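Diltley Film Diary
@diltleyfilmdiary
Apr 5, 2018

OK so I finally saw Wetside last night and I have a lot of feelings, so this is going to be a thread. Mild spoilers, nothing past the halfway point, I promise.

Quick setup for anyone who missed the trailer. Two brothers run a ferry across a river that's getting wider every year. One wants to sell the boat. The other one has stopped talking to him. They still have to work the same shift every day!! That's the movie.

It runs 119 minutes and I would have cut 15 of them. There's a whole stretch with the boat inspector that goes nowhere (he comes back later, he still goes nowhere).

But the first half hour? Wow. Hardly any talking at all. Lauri Lindqvist plays the older brother and he does more by coiling a rope than most people do with a big crying speech.

Jasper Jansen directed it, and if you saw Maurya you already know he loves a long quiet shot of someone doing a job. I fell asleep in Maurya. I was wide awake for this one, so either he got better or I had coffee.

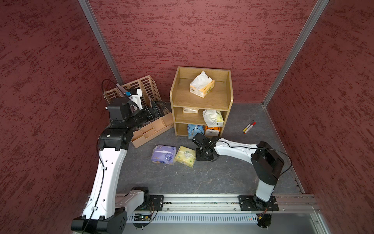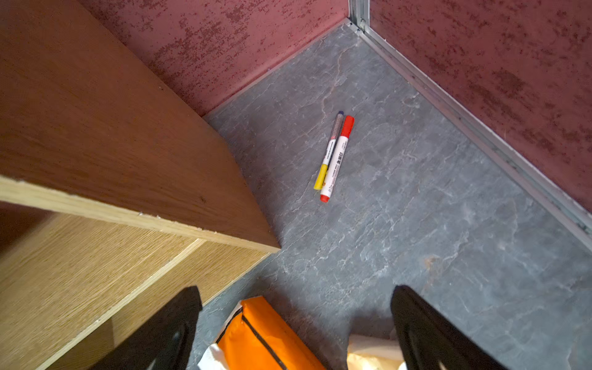 The sound is what I keep going back to. You hear the engine in every scene on the water, even the sad ones, and then there's one crossing where it cuts out and my whole row stopped eating popcorn. I would pay for a second ticket just for that.

Now the part I didn't like. The sister shows up in March (there's a calendar in the kitchen, Jansen really wants you to notice the calendar) and she's mostly there to ask questions so the brothers can explain the plot. She deserved a better script. The actress is great and you can feel her trying to find something to do in those kitchen scenes.

Also the score. When it's just the piano, lovely. When the strings come in I wanted to reach up and turn them down. We know it's a sad bit, thank you!

A couple of people have asked me if it's like Raltent. Kind of? Both have a river and both have men who should really talk to somebody. Raltent is funnier though, and it has the dog.

My brother and I saw it together, which was either a great idea or a terrible one. We did not discuss it in the car. We discussed the parking.

I was going to post a rating but I keep changing my mind. Walking out I had it at a 6. This morning it was an 8. I'm going to leave it there before I talk myself up any more.

See it on a big screen if you can. So much of it happens way off in the background, on the far bank, and I don't think you'd catch half of that on a laptop. The fog scene alone would just be a gray rectangle.

Our theater here in Diltley only has it for one more week, in the small room with the squeaky seats. Sit near the aisle, the middle ones are worse.

Oh, and stay for the first bit of the credits. It's not a joke or a sequel thing, it's just the river again with the engine going, but I liked it a lot.

If you've seen it, come tell me what you think the older brother wrote on that piece of paper. I have a theory and my brother says it's dumb.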